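3.2 Flat textiles on small tables

The household items in this section are the ones people in the interviews called "the quick things": dish towels, napkins, small throws and the cloths that live on a side table. We treat them apart from clothing for two reasons. Clothing has a front, a back and a usual way to fold, and most people were taught that way as children. A plain cloth has none of these, and the person folding it has to pick a starting edge each time.

Participants in the Otent study were asked to straighten and fold a cloth on whatever table they would normally use at home. They were not told how many folds to make or where to put the cloth afterward. Sessions took place between late morning and 4 p.m., when most rooms had enough daylight to work in without a lamp. The full set holds 1119 folding attempts, coded by Iason Kourkoulas and Shabnam Baloch working separately. Where the two coders disagreed on the starting point of a fold, the attempt was reviewed by both and given a single code.

Table shape mattered more than we had planned for. On a rectangular table, people line up one edge of the cloth with one edge of the table and work from there. A round table gives no such edge. Participants at round tables looked for another guide – usually a stripe, a seam or a printed border – and cloths with no pattern took longer to square up. Several people lifted the cloth fully off the table and folded it against the chest, using the table only to press it flat at the end. We coded this as an air fold, following the scheme set out in Section 2.

Striped cloths need a further note. When the stripes run parallel to the first fold, a small error is easy to see, as the bands no longer sit on top of each other. When the stripes run across the fold, the same error is harder to notice and tends to carry into the second fold. We did not control the direction of the stripes. Participants picked up the cloth by whichever part was nearest, and the direction was coded afterward.

Bunching was recorded on a two-point scale, flat or bunched, at the moment of first contact. An earlier version of the scale had more levels, taken from the Tarar laundry survey, but the coders could not keep the middle ones apart. A cloth was coded as bunched if any part of it rose off the table in a fold.

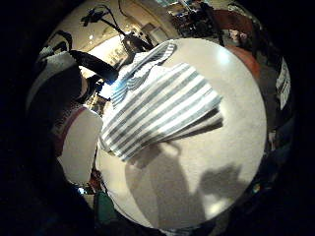
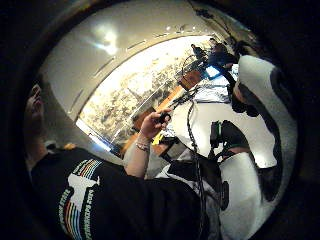

Figure 2. Two moments from one round-table session. The first shows a striped cloth on the table, coded as bunched.

The Lollwood homes had the smallest tables in the study, and air folds were most common there. One participant said she had never folded anything on her round table before and normally used the bed. Another cleared the table fully before starting, which added time to the session but not to the fold as we measured it, as timing began at first contact with the cloth.

Cloths that hung over the table rim behaved differently from those that lay fully inside it. The hanging part pulls on the rest, and on a smooth tabletop the whole cloth can slide. Participants dealt with this by resting a forearm on the cloth or by drawing it toward the middle before making the first fold. We coded both as a holding step. Holding steps were left out of the fold count but kept in the total time, so the times given in Section 4 should be read with this in mind.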